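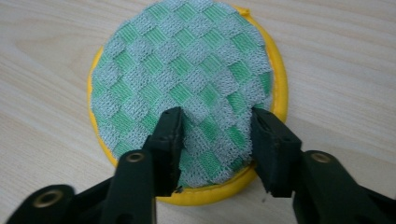 Figure 4.1 A two-finger hand-held gripper closed on a checked textile face. The material between the jaw pads has risen into a mound.

Chapter 4
Planning and Budgeting for Gripping Equipment

4.1 Scope of the chapter

Chapter 3 dealt with the choice between a fixed machine, a robot arm and continued manual work. This chapter assumes that the choice has been made in favour of an arm and turns to the part of the installation that touches the product. In most proposals the gripper occupies one line of the equipment list. It deserves a section of its own, as its cost depends on the goods to be handled far more than the cost of the arm does, and the supplier of the arm will seldom have seen those goods.

The chapter covers the statement of need (4.2), the cost headings (4.3), the trial before purchase (4.4), the comparison of quotations (4.5) and the timing of orders (4.6). Maintenance contracts are left to Chapter 7. Readers who have not met the terms payload, stroke and duty cycle should return to Section 2.3 before going further.

After working through the chapter the reader should be able to write a statement of need for a gripper, draw up a budget with separate headings for purchase, fitting, trial and wear, and judge whether two quotations are for the same thing.

4.2 The statement of need

A statement of need describes the goods, the movement and the result. It does not name a product. A buyer who begins with a catalogue number has already made several decisions without recording them, and these cannot be checked later.

Rigid goods are simple to describe. Mass, outside dimensions, surface finish and permitted force will usually be enough for a supplier to quote. Soft goods need more. The object in Figure 4.1 illustrates the difficulty. It has a round, cushion-like form with a yellow rim, and its face combines flat, ribbed green squares with raised, open grey-white ones. A single value for surface finish would not describe it. Nor would the outside diameter tell the supplier how wide the jaws must open, for the gripper is applied to the face and the material between the pads takes up a shape of its own.

For soft goods the statement should therefore record at least the following:

the thickness of the material, free and under light pressure;
the height of the fold or mound that forms at a given jaw spacing;
each type of surface the pads may meet, with a sample of each;
any seam, tab or edge that must not be gripped;
the greatest mark or stretch that can be accepted after release;
the surface on which the goods lie before they are picked up.

The last item is often omitted. Goods lying on a hard, smooth table may slide as the jaws close, and goods on a padded or slatted surface may not. If the trial is done on one surface and production on another, the results will not carry over.

The movement should be described in the same plain way: where the goods start, where they finish, whether they must be turned, and how much time is allowed. The result should be stated as something that can be counted. "Reliable handling" cannot be priced. "No more than 2 dropped items in 1000 picks, with the goods supplied in the condition described in the schedule" can be priced, and can be tested on delivery.

4.3 Cost headings

Gripping equipment is bought under five headings. The proportions vary widely between trades and no general figures are given here.

Purchase. The price of the gripper body, fingers and pads. Check whether the pads are included or are listed as spares from the outset.

Fitting. Adaptor plates, cables, air lines where used, brackets and the labour to attach them. A gripper that suits the goods but not the wrist of the arm will need a plate made to order.

Control. Any driver, licence or added input and output units, together with the time needed to write and prove the program.

Trial. Sample goods, staff time, hire of equipment and the disposal of damaged samples. Buyers tend to treat this as free when it is carried out by their own staff. The hours should be entered at the normal internal rate.

Wear. Replacement pads and fingers over the planning period. Pads that work against coarse textile should be budgeted separately from pads that work against smooth film or card.

The wear heading is calculated from the number of picks and not from the calendar. If a pad set lasts for a stated number of picks, the number of sets needed in a year is the yearly picks divided by that life, taken up to the next whole number. One further set is held in stock. The life quoted by a supplier will relate to a test material, and the buyer should ask what that material was.

Worked case: Lerkdale

A works at Lerkdale handled padded seat covers in small batches and wished to load them on to a stitching line. The first budget contained a single sum of £2483 for the gripper, taken from a quotation by Nukora. The sum was correct as a purchase price. It did not include the adaptor plate, the driver or any pads beyond the first set, and no hours had been entered for trial.

The budget was returned and redrawn under the five headings. The purchase line did not change. The trial line was set at 40 hours, shared between one fitter and one operator, and the wear line was left open until a pad life had been measured on the works' own covers. Approval was given in two stages, the first releasing money for the trial alone. The effect was to delay the main order, and the works accepted the delay in return for a wear figure it could defend.

4.4 Trial before purchase

A trial need not involve an arm. Where the question is whether a certain finger shape and pad will take hold of the material, a gripper held in the hand will answer much of it at low cost. The operator can change the angle of approach and the depth of pressing within seconds, and can bring the jaws down on different parts of the same article. Speed, repeat accuracy and the effect of a sudden stop cannot be judged in this way and must wait for a mounted trial.

Hand trials should be planned and recorded with the same care as mounted ones. Each attempt is entered on a sheet with the position of the jaws, the spacing at closure and the outcome. Outcomes are limited to a short list agreed beforehand: held, slipped, held with mark, not gripped. Free comments may be added but are not used in the totals.

Three points of method need attention.

First, the samples must be ordinary stock. Samples picked out for their good condition give a false result, and so do rejects.

Second, where the face carries more than one texture, attempts must be spread across all of them, including places where the two pads meet different textures. The totals are kept separately for each combination.

Third, the condition of the pads is noted at the start and at the end of each session. A pad with a roughened edge may hold better or worse than a new one, and the buyer needs to know which pads produced the figures.

4.5 Comparing quotations

Quotations should be set out side by side under the headings in 4.3. Blank entries are to be queried in writing and not filled in by estimate. In an exercise at Stenstead, two quotations for the same handling task appeared to differ widely in price. When the blanks had been filled, the difference lay almost wholly in the control heading, one supplier having assumed that a suitable driver was already on site.

The Gajewski sheet, reproduced in Appendix B, is a convenient layout. It gives one row to each cost heading and one column to each supplier, with a narrow column beside each price for the source of the figure. Entries are marked Q (quoted), M (measured by the buyer) or A (assumed). A comparison in which the wear row is marked A for every supplier should not go forward for approval.

4.6 Timing of orders

The order of events is fixed by what each step needs from the one before. Samples come before the hand trial, the hand trial before the choice of finger and pad, and that choice before the adaptor plate is drawn. Only the arm itself may be ordered in parallel, and then only if its payload has been set with a margin for a heavier gripper than the one expected.

Quotations lapse. A quotation that lapses in May is of little use to a buyer whose mounted trial ends in that month, and the supplier should be asked for an extension at the time the trial is booked. The date of lapse belongs on the comparison sheet, directly under the supplier's name.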